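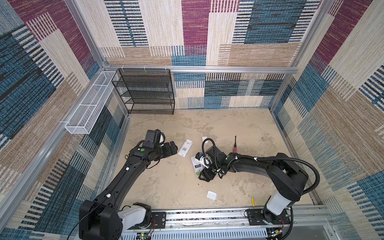
Furkia Flatweave Rug

The Furkia is a flat woven rug for living rooms, halls and under the dining table. It has no pile, so chair legs move on it easily and crumbs don't go deep. Both sides can be used - the back is a little lighter in tone.

The yarn is wool on a cotton warp. Our designer, Angelica Dalisay, chose the colors together with the weaving workshop in Castillo, and each piece is finished by hand at the short ends. Small differences in the stripe are normal and are not a reason for complaint.

Thickness: roughly 15 mm with the Bondora underlay, which is sold separately
Delivery time: 18 working days
Warranty: 2 years
Return shipping: 46 dollars, taken from the refund

Care
Vacuum without the rotating brush. For spots, use cold water and a white cloth, and press, do not rub. Please do not put the rug in a washing machine. In sunny rooms we advise you to turn it every August.

Ordering
Special sizes are possible up to the width of the loom. Write to Troels Hjaltested in the order office with your measurements in inches or centimeters. Fabric samples are free of charge, two per customer. The Galtach runner in the same yarn is sold out at the moment - new stock is on order.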